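Lirngate is a small, hand-cleaned set of clothing listings – coats, jackets, scarves, knitwear – put together for anyone who wants to play with product text. I love this stuff and I hope you will too!

## What you get

- `listings.csv`: 3174 rows, one per garment
- `sizes.csv`: size charts, joined on `listing_id`
- `fixes.md`: every spelling we merged, so "wool blend", "woolblend" and "blended wool" all land in one place

Each listing has a title, seller blurb, fabric, closure type, hood (yes/no), pocket count and shipping note. Blurbs are left exactly as the sellers wrote them, stray spaces and all. That's half the fun.
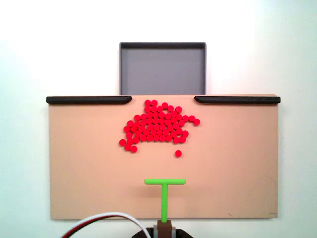
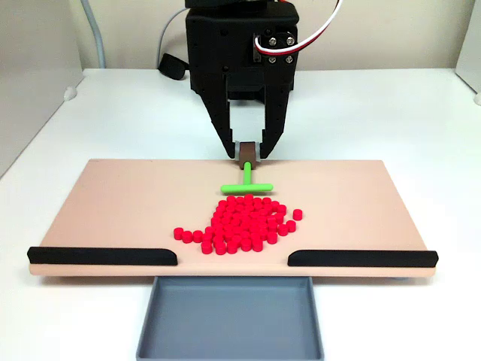
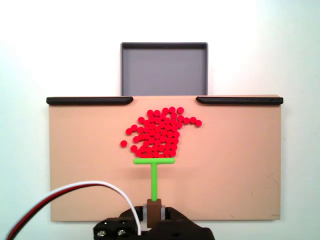
## Known rough spots

Toggle buttons and horn buttons are still mixed up in 36 rows. Rafsan Pramanik is working through them by hand, and his notes so far are great reading if you care about duffle coats at all. Sizes from the Mukidholm shop are in centimeters, everything else is in inches (check the `unit` column before you plot anything!).

Two closure labels, `snap` and `press_stud`, mean the same thing. They get merged in the next release.

## Changes

**7th May** – added the February knitwear batch, nine new fabric labels, and Merja Karppinen's wonderful glossary of collar types.

## Using it

Load it with any CSV reader, UTF-8. Free for study and hobby projects; please credit Lirngate. If you build something, open an issue and show us – we'd really love to see it. Corrections go to the same place, with the `listing_id` in the title.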